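Table paper

Table paper is plain paper laid flat over a tabletop to give a clean, pale working surface. It is used in classrooms, craft rooms, kitchens and home workshops, and on benches where small objects are handled, sorted or packed. It differs from wrapping paper and printed party coverings in being unpatterned, and from a tablecloth in that it is normally thrown out or recycled after use. In Canada it is sold in rolls and in flat packs, and the same stock is often sold as banner paper or easel paper.

Description

White is the most common colour. A white covering makes small coloured parts easy to find and shows up crumbs, grit and offcuts that would be lost against wood grain. Brown kraft paper is cheaper and tougher but gives less contrast, particularly on a light wooden table.

The covering seldom reaches every edge. Most users lay it across the middle of the table where the work is done and leave bare wood at the sides for boxes, tools and anything else that has to stand steady. Small blocks and cubes are usually kept on the paper, where they can be picked up without scratching the tabletop.

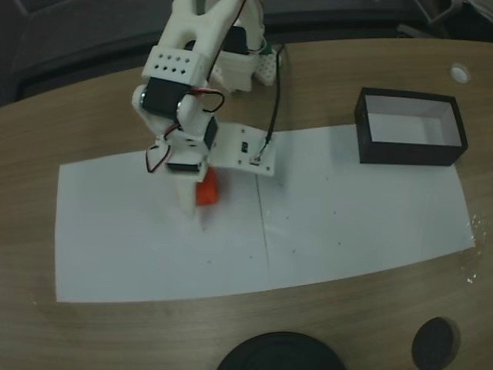
A small orange-red cube held just above white table paper.

Laying and joining

A single sheet is often too small for a full-sized table, and two sheets are commonly placed side by side. The join can be butted, with the edges meeting, or lapped, with one sheet running a short way over the other. A butted join lies flatter but opens if the paper is bumped. A lapped join holds better but leaves a slight ridge, enough to tip a narrow object. Either may be taped from underneath.

Paper from a roll tends to curl back at the ends. It can be rolled the opposite way for a few minutes before laying, or weighted at the corners overnight. Lower edges that overhang the table are easily caught by sleeves and are best trimmed. Humid weather makes light paper bow and ripple, and in a damp basement a heavier grade is preferred.

Grades

Paper of 100 grams per square metre is a usual weight for general table use. Lighter newsprint is suitable for a single painting session but tears at the elbows. Heavier cartridge paper will last about 5 days in a busy room.

The Sastetti roll, a mid-weight white paper with a slightly rough face, is popular with schools because blocks do not slide on it. Enus makes a smoother sheet, sold flat, that takes marker well but shows every crease. Dudik paper is a kraft product bleached on one side only, so that it can be turned over for messier work.

Use with sorting and packing

In sorting exercises the paper marks out the working area, and an open box is set partly on it or just beside it. Boxes with a pale interior are favoured by some teachers, as the contents can be seen at a glance.

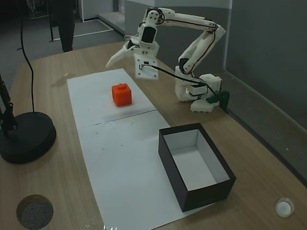
Does the box have to stand on the paper?
It can stand anywhere within reach. A box placed half on and half off the sheet will hold that corner down, but one that is moved often is better on bare wood, where it will not drag the paper with it.

The method known as the Lâm layout was set out by Khang Lại in a workshop handbook for craft teachers. It calls for two sheets joined across the width of the table, with loose objects kept on the far sheet and the near one left for handling. Elibariki Wanyama later adapted it for shared tables by turning the join to run away from the user, giving each person a sheet of their own.

Care and disposal

Specks and smudges build up quickly on white paper. Dry debris can be brushed off with a soft brush, working away from the join so that it does not collect underneath. Rubbing a smudge with an eraser usually roughens the surface and makes the mark more noticeable.

Clean or lightly marked paper is accepted in most municipal recycling programs. Sheets with wet paint, glue or grease on them go in the garbage or, where permitted, the green bin.

See also: Butcher paper; Desk blotter; Drop cloth; Kraft paper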